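Notebook, Shape and Surface Laboratory
Project: Clura
Entry 14, Saturday
Recorded by: Olga Manzano
Present: Ayanda Hendricks, Ruan Pillay (morning only)

Purpose

To settle the arrangement of the block set on the cutting board and to record it in enough detail that it can be laid out again by a colleague who was not present. The earlier arrangement, drawn by D. Mthembu in December, used the pieces in a single row. It is withdrawn from this entry onward. The drawing remains in the Drumness folder and should not be discarded.

Board

The Jallden board was used. The second board has a slight rock on a flat surface and has been returned to the shelf under the window with a tag on the handle. R. Pillay checked the Jallden board with the 300 mm steel rule before work began and found no gap that would admit a sheet of paper. One raised spot in the grain was taken down by hand with 200 grit, working along the strips only. The dust was removed with a dry cloth. No oil was applied. The old oil finish left a mark on the yellow pieces in the previous session and its use is suspended until L. Dlamini has reported on the alternatives.

The board rests directly on the blue perforated table. The rubber mat has been taken out because it lifted one corner. The board is not squared to the hole pattern. A small rotation is acceptable and need not be corrected between layouts.

Blocks

All pieces were washed in warm water with a little dish soap, rinsed, and left on a towel for 20 minutes. A. Hendricks inspected the edges by touch. One green cube from the Cárdenas set has a burr at a corner and was set aside in the envelope marked for repair. It is not part of the present layout.

The layout uses eight pieces, kept toward the edges of the board. The near edge is set first, reading left to right:

Blue triangular prism
Yellow heart, standing upright
Red cylinder, the short wide one, near the right corner

The far edge follows, again left to right:

Yellow hexagonal prism, upright
Green cylinder, the tall narrow one
Red star, toward the right

The blue cube goes just in from the yellow hexagonal prism, toward the left of the board. It may sit at a slight turn.

Observations

The two cylinders had been entered under one name in the inventory. They differ in height and width as well as color, and the inventory sheet has been amended to read "cylinder, short" and "cylinder, tall."

The heart is the least steady piece when the board is moved. It should be placed last and the board should not be carried with the pieces on it. A. Hendricks asked whether a strip of putty might be used under the heart. This was declined, as residue on the wood would require a further sanding.

Pencil marks were made at the first attempt and have been erased. Faint traces may remain at the near edge. Colleagues are asked to place the pieces by eye from this entry and to make no new marks on the board.

Layout as adopted:

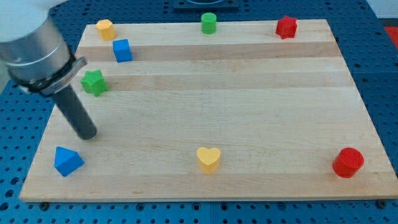
Outstanding items

Amended inventory sheet to be countersigned by D. Mthembu.
L. Dlamini to report on board finishes.
Repair envelope to go to the bench by the sink. The burr is to be trimmed with a blade and not filed.
Towels to be replaced.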